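About us | Our story

Clarnach began with a single sewing machine, a borrowed shop counter and Gholamreza Tehrani's firm belief that a good coat deserves a second winter. He had learned alterations from his uncle at Sadeghi, the old tailoring shop on the hill in Urnberg, and when his uncle retired he took on the customers, the button tins and a great many half-finished trousers.

We are still in Urnberg, now at 108 Zikgate, and there are 11 of us – some at the machines, some at the front desk, and one who does nearly all the invisible mending and would rather not be named on a website. We turn up hems, take in waists, replace zips and linings, patch elbows and darn jumpers that other people might have given up on. We also do school uniforms, which keeps us very busy indeed in late summer, and we do love the run of party dresses that comes in every December!

If you're not sure whether something can be saved, please bring it in anyway and have a chat with us. Looking costs nothing, and we'll tell you plainly if the repair would come to more than the garment is worth to you – though people do surprise us, and a much-loved dressing gown can be worth a good deal.

We open Tuesday to Saturday, and the kettle is usually on.
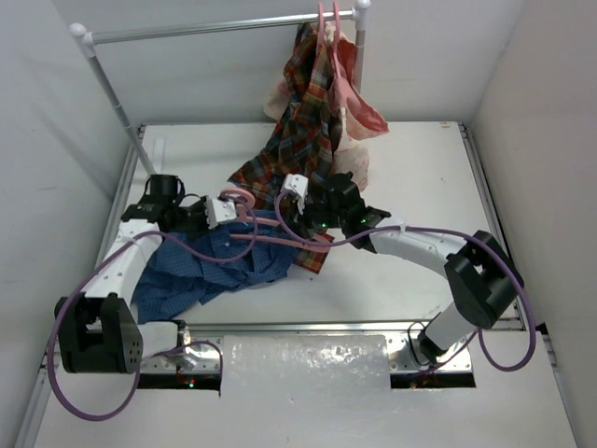

A long plaid shirt on a pink hanger.

© Clarnach Repairs & Alterations, 108 Zikgate, Urnberg | Contact us | Back to top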